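Print | E-mail | 14 comments

Tea Swap Evenings Come Back to Studow, and They Start Earlier

Good news for anyone who loves a late cup but not the long stare at the ceiling afterward: the tea swap evenings at Hurnel are returning this April, and the whole program is about drinks that don't keep you up!

The idea comes from Madalena Louro, who runs the tea counter there and has been drinking rooibos at night for most of her adult life.
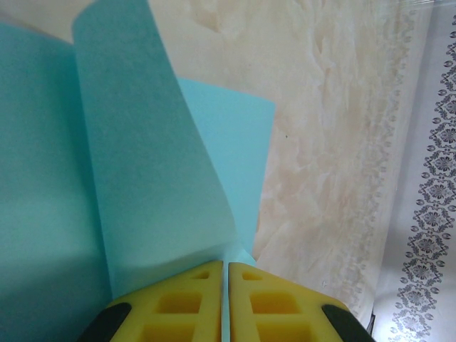
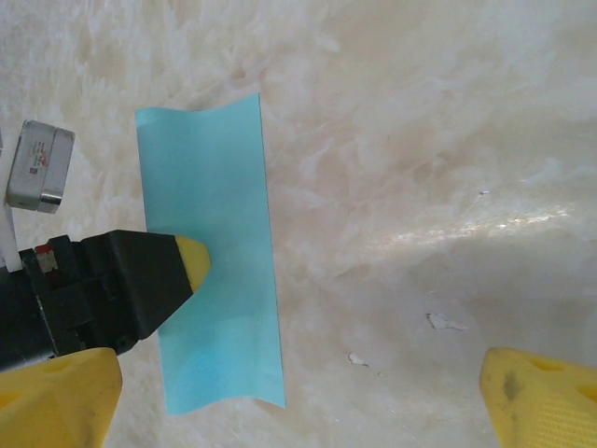
In the second picture, a light blue sheet on a shaggy white surface.

Sessions run on Tuesday evenings and start at 6:30 p.m., a full hour earlier than last year. Regulars asked for the change (several of them have small kids), and Louro was happy to go along with it. "I was yawning by the end anyway," she said. "We were pouring chamomile at nine o'clock, so what did I expect?"

Each evening has 16 places, and everyone brings one tea to share and goes home with small bags of whatever they liked best. Black and green teas are still welcome, but they get poured first, and after that the table switches over to herbs, fruit blends and roasted barley. The barley was a huge hit last spring. Wulan Hutapea brought a dark roast that tastes a lot like coffee, with none of the caffeine, and it was gone before half the room had tried it. She's promised to bring a much bigger bag this time!

There will also be short talks. Endang Harahap, a dietitian from Prikwood, opens the series with a look at where caffeine hides, including chocolate, some soft drinks and a few headache tablets. She says people are often surprised by decaf, which can still hold a little caffeine, and by how long an afternoon cup can hang around in the body. Her advice for light sleepers is pretty simple: try moving the last cup to before lunch for a week or two and see how the nights go. Anyone who is pregnant or takes regular medicine should check with a doctor or pharmacist before trying new herbal teas, she adds, and that goes for the ones that look harmless on the shelf too.

Afiq and Mawar Raju take over for the second evening, with cold brews. They steep hibiscus and dried apple in the fridge overnight, 500 milliliters at a time, and serve it over ice with orange peel. It's bright red, a bit sour and really good (we had two glasses). They'll hand out the recipe, and they say lemon balm works just as well if hibiscus is too sharp for you.

Last year's series drew 83 people in all, and 63 have already put their names down for this one, so don't wait too long. Sign up at the Hurnel counter or call the Yap community desk. Bring your own mug. Cups are available, but they're tiny!

Filed under: Food & Drink, Sleep, Around Studow

Shared 27 times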